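Brurkent Building, Ground Floor Users Group
Minutes of ordinary meeting

Date: 07/07/2020
Venue: Meeting Room 2, Brurkent Building
Chair: Ziad Saab
Present: representatives of Ground Floor East, Ground Floor West, Stores and Facilities
Apologies: Purchasing
Minutes: Facilities

1. Minutes of previous meeting

The minutes of the April meeting were accepted with one correction. Under item 4, "bench oil" should read "bench oil and applicator pads". Facilities has amended the filed copy.

2. Matters arising

2.1 Door closer, east entry. Replaced. The latch still needs a firm push in cold weather. Facilities will adjust the strike plate at the next site visit.

2.2 Stores labels. The new labels have been applied to all shelving in the main bay. Labels on the low shelves are lifting where they meet the powder coat. Stores to trial the wider stock before reordering.

2.3 Sink area, West. The drip tray has been changed over. West reported that the previous tray had been retained under the sink and asked whether it could be disposed of. Agreed.

3. Bench surfaces

3.1 Facilities tabled the condition report for the timber benchtops. All tops are light timber with a butcher-block grain. Light surface scratching was recorded on most, with ring marks on two of the tops in West. No delamination or cupping was found.

3.2 The current treatment is Vornelow hardwax oil, applied with a pad and buffed off. The container on hand has a remaining volume of roughly 15 litres, which Facilities considers sufficient for one full round plus touch-ups.

3.3 East asked whether a film-forming varnish would reduce the frequency of treatment. Facilities advised that a varnish would need to be sanded back across the full top whenever it was damaged, whereas oil can be patched. The meeting resolved to stay with oil.

3.4 Benches are to be cleared of loose articles before treatment. Overnight curing applies, and nothing is to be placed on the surface until Facilities removes the tag.

Action: Facilities to circulate the treatment schedule, East first.

3.5 Ring marks. The two affected tops will be spot-sanded. West queried the grit. Facilities will use whatever matches the original finish and record it on the bench card, which was not done last time.

4. Flooring

4.1 Inex carried out the grout inspection on the grey tiled area in East. The written report lists 11 joints with minor loss, all close to the loading side. None was rated as a trip hazard.

4.2 The quoted price for regrouting was $55 per joint, exclusive of call-out. The meeting considered this high for minor loss and deferred the work until it can be combined with the West repairs.

4.3 Mopping. Contract cleaners have been asked to use the neutral cleaner only. Stores noted that the previous product left a residue in the joints, and that some of this is still present behind the shelving.

4.4 Items on the floor. East keeps bins, a fan and a timber crate at floor level. The chair asked that the cleaners be given a clear path along the rear of the benches. East will mark out positions for the bins and the crate with floor tape once the grout question is settled. West has no objection to the same tape colour being used on its side.

Action: East to propose a layout. Stores to issue tape.

5. Consumables and drinkware

5.1 Stores reported that small wrapped packets are now supplied by Mansour in clear plastic bags. The previous supply came in cardboard cartons, which stacked better but could not be checked without opening them. Stores prefers the bags for shelf checks and accepts that they slump.

5.2 Bags are going out to the benches from the shelf and are not always coming back. The agreed practice is one bag to a bench, returned to the labelled tub at the close of the day. Loose packets go back in a bag of the same type. Packets with damaged wrapping are to be set aside for Stores and are not to be mixed with sound stock.

5.3 West asked whether the different green wrappings could be stored together. Stores said no – they carry separate stock lines and the register will not reconcile if they are combined. Stores will put a sample of each on the front of its tub.

5.4 Mugs. The ceramic mugs are building stock and are to be kept to one per bench position. Chipped mugs go to Facilities for disposal. The chair reminded members that mugs left on timber are the likely source of the ring marks under 3.5. Coasters were suggested by West and will be costed. 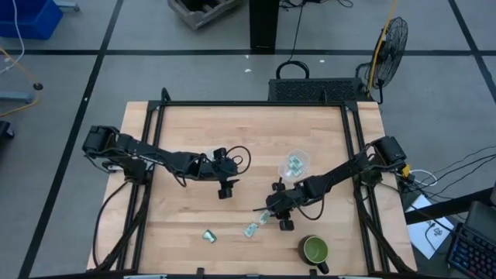
Minutes No. 11, page 2

Points recorded against the East bench:

(a) The green mug with the darker rim is empty and stands directly on the timber. A coaster position in that corner is acceptable to East.

(b) The clear bag is on the far side of the top from the two pale green packets. East is to keep bag and packets together in a shallow tray when they are not being used. Tray to have a felt or cork base.

(c) A small crumpled green-and-silver item is also on the top. Stores to confirm which tub it belongs in, or whether it goes in the bin.

(d) The floor fan is tilted toward the bench. Facilities asked that it be turned away during oiling, as moving air carries dust onto the surface while it cures.

(e) The yellow cable and the yellow cord are to be included in the East layout under 4.4, so that the cleaners' path does not cross either of them.

Action: East for (b) and (e). Stores for (c). Facilities for (d).

6. Purchasing

6.1 In the absence of Purchasing, the chair read the submitted note. Orders for applicator pads, floor tape and replacement mugs can be combined on a single requisition if received together.

6.2 The coaster costing under 5.4 is to be sent to Purchasing by West. Cork is preferred. Rubber-backed coasters were ruled out on advice from Facilities – the backing can mark an oiled surface.

7. Other business

7.1 Stores asked for the return of the step stool borrowed by West. West believes it is in the plant room and will check.

7.2 Blue bins. East requested lids. Facilities confirmed that lids for the current model are stocked by the supplier and will obtain a price.

7.3 Meeting papers. Members are asked to submit condition reports as a single file, with the bench number in the title.

8. Next meeting

To be set by the chair once the grout and oiling dates are known. Venue unchanged.

Meeting closed by Ziad Saab. Draft minutes to be circulated to all areas for correction.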